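August 2007, cellar notebook, Toltport

Second racking of the Rivadeneira white went well, and I'm so pleased I stayed late to finish it (sorry, Guilan, the hoses are still in the sink). 700 liters into tank, 195 left on the lees for Muthoni's trial, which she is very hopeful about and so, I admit, am I. Nose is lovely, all pear and a bit of bread dough, but the finish is still short and Sylvain thinks we picked too early. Could be! Free sulfur by titration came out a touch low, so I repeated it with fresh iodine and got much the same.
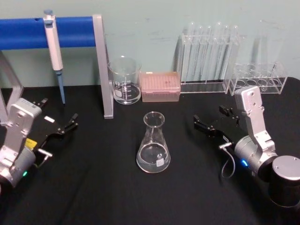
Will top up the sulfur in the morning, gently, and taste again with Nadège before we touch the Clallard lot. Ask her about the cork order too, 902 seems an odd number.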